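Walldale Rooms: Soft Furnishings Gallery
Page updated Sunday, June 4, 2023

Cushions and soft items at the Walldale house, grouped by colour and surface. Item notes cover pile, seams and care. The colour references are our own and are matched by eye in daylight, so allow for variation between screens. Sizes are listed only where the piece was measured flat, unstuffed, on the cutting table.

Grey group, plush

Short-pile plush in light grey, with a second plush pillow in a similar tone behind it. Pile direction shows clearly: brushed one way it reads pale, pressed flat it reads darker. The seam divides the plush from a smoother grey fabric, with a small white tag or loop at the join. A pink stuffed toy with an embroidered flower sits on top.

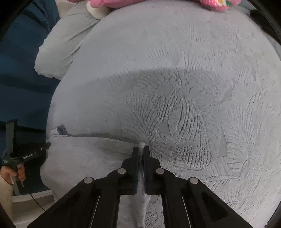 Grey group, care

Cold gentle cycle, cover closed, inside out. Line dry out of direct sun. Do not iron the plush face. Once dry, restore the pile with a soft clothes brush, working away from the seam in short strokes. Check labels before washing; several older covers in this group have had theirs trimmed, and those are spot-cleaned only.

Fill

Grey group inserts are Lotance polyester fibre, replaced in March. Each insert is cut up to 20 mm larger than its cover on every side to keep the corners full. Flattened inserts are pulled apart by hand and re-bagged before they go back in. Feather was trialled in the Szulc armchair covers and withdrawn, as quills worked through the seam allowance.

Wall colour

The dark teal used with this group is listed in our paint register as Dinero, reference 1237, low sheen. Two coats over a grey-tinted undercoat. The same colour continues into the hall as far as the linen cupboard.

Next gallery: Linen and cotton covers, 16 items
Previous gallery: Throws and blankets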